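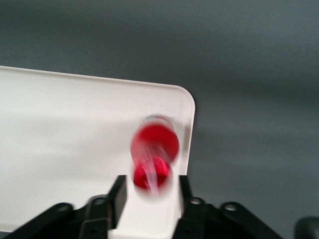

Figure 1. A red translucent cup on a white panel.

Reusable Cups in the Worcombe Student Dining Hall: Project Report

10th November
By Marijke Meijer

Print this page | E-mail this page

1. Background

The dining hall at Worcombe replaced its disposable cups with reusable plastic cups in June. The purpose of this project was to find out how many of the cups remained in use and where the missing ones had gone. The cups were supplied by Geerts and delivered in a single order of 1244.

2. Method

A full count was carried out after closing, when all return racks had been emptied. A short survey was then given to students in the two residence halls, Jirnent and Storkcombe. It asked whether the student had ever taken a cup out of the dining hall and, if so, where it was kept. The survey was returned by 184 students.

3. Results

The count showed that 155 cups were missing from the original order. Of the students who answered the survey, 75 reported having taken at least one cup to their room. Most of these students lived in Storkcombe, where the kitchens have no shared glassware. Several wrote that they had meant to return the cup but found the hall closed in the evening.

4. Recommendations

It is recommended that a return bin be placed at the entrance of each residence hall and emptied weekly during term. The count should be repeated before the next order is placed with the supplier.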